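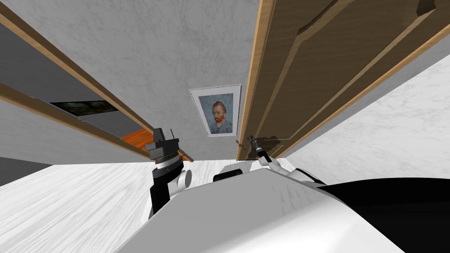
I moved to Itholm with eleven framed prints wrapped in bath towels, and it took me almost a year to put them on the walls. I want to write down what I learned, for other people who rent and who are afraid of the drill. It will be a long thread.

First thing: read the lease. Mine says "small nail holes are permitted" and does not say what is small. I wrote to the rental office and asked. They answered with one line, "a normal picture nail is fine." I printed this email and keep it with the lease.

In the country where I grew up the walls are concrete. You need a hammer drill, a plastic plug, a screw and a patient neighbor. So when I came here and pushed a nail into drywall almost with my thumb, I was a little shocked. I thought I had broken the house.

Vocabulary I had to learn in one week: drywall, stud, anchor, D-ring, sawtooth hanger, spackle. I still like the word spackle very much.

Most of my prints are light and do not need a stud. A simple picture hook with the thin nail going in at an angle is enough. The hook often has the weight limit on the package. I weigh the frame on the kitchen scale, or for a big one I stand on the bathroom scale with it and subtract myself.

About height. Everybody has a rule and the rules don't agree. My neighbor Maëlys Leblanc worked many years in a frame shop and she told me: the middle of the picture should be at the height of your eyes, but a bit lower if it's in a room where people sit. I asked "whose eyes?" and she said "the eyes of the person who pays the rent."

I am not tall. So all my pictures are low, and my visitors who are tall make comments. I have decided to accept this.

The measuring mistake I made four times: I marked the wall where I wanted the top of the frame, and then I put the nail there. But the wire on the back is lower than the top! The picture hangs too high, and you have an extra hole. Pull the wire up with a finger, measure from the finger to the top of the frame, and go down that much from your mark.

Paper templates. I cut old wrapping paper in the size of each frame, wrote the name of the print on it, and taped them up with painter's tape. Then I lived with the paper for two weeks. My hallway looked like an office of a detective, but I moved the papers perhaps thirty times and made no holes.

I bought my nails and hooks at Sirker, the hardware store behind the bus station. A box of 100 picture nails costs almost the same as the small bag of ten, so now I own nails for the rest of my life. If you live in Itholm, please come and take some.

The man at Sirker also wanted to sell me a laser level. I did not buy it. A small bubble level and a pencil were enough for me, and for the last check I go to the other end of the room and look with one eye closed.

Old houses: the level is correct and the house is not. In my hallway the ceiling goes down toward the kitchen, so a picture that is truly level looks crooked next to it. I hung that one by the ceiling line and put the level back in the drawer.

Frames that turn crooked by themselves after some days - there is a cheap cure. Put two little rubber bumpers on the lower corners at the back. I also use two hooks in place of one for anything wide.

Now the subject where I will lose some followers: famous paintings as prints. A colleague said to me that a reproduction of a very famous picture is "dentist taste." I thought about it for a long time and I don't agree. I will never own the real one. I look at mine every morning with my coffee and it makes me glad.

My favorite I bought in May 2006, in the shop of a small museum, and it was only a poster in a tube then. It stayed in the tube through three apartments. If you have a tube like this under the bed, please open it this week.

To flatten a rolled poster: lay it face down on clean paper, cover it with more clean paper, put heavy books on it, and wait some days. Do not use the iron. My cousin Shaohua Hou used the iron and we don't speak about the result.

Money. Custom framing for this poster was 233 dollars at the first place I asked, with a mat and special glass. I said thank you and went home. Then I found a ready-made frame at a moving sale, had only the mat cut new, and paid 94 dollars for everything together. It is not perfect at one corner. I know which corner, and I am not telling.

A mat is worth the money, in my opinion. Without it the paper touches the glass and can stick there when the room is humid. Mine are all plain white or cream. I tried a dark green one once and returned it.

Sunlight: I learned too late. One print hung across from the south window for a whole summer, and by the end of July the reds were already tired. It now lives in the hallway, where there is only a lamp.

For the holes in the end, when you move out: a little spackle, a plastic card to make it smooth, let it dry, sand it lightly, a touch of the wall paint. Ask the office for the name of the paint before you start. Mine had half a can in the basement and gave it to me for free.

Somebody asked me about the sticky strips. I used them for two small frames. One is still up. The other came down in the night together with a piece of paint as big as my hand, so for me it's nails.

Still not hung: the map of the lake, because I can't decide between the bedroom and the bathroom. The paper template is on the bathroom wall since Sunday dinner at - sorry, since my parents visited. My mother votes for the bedroom.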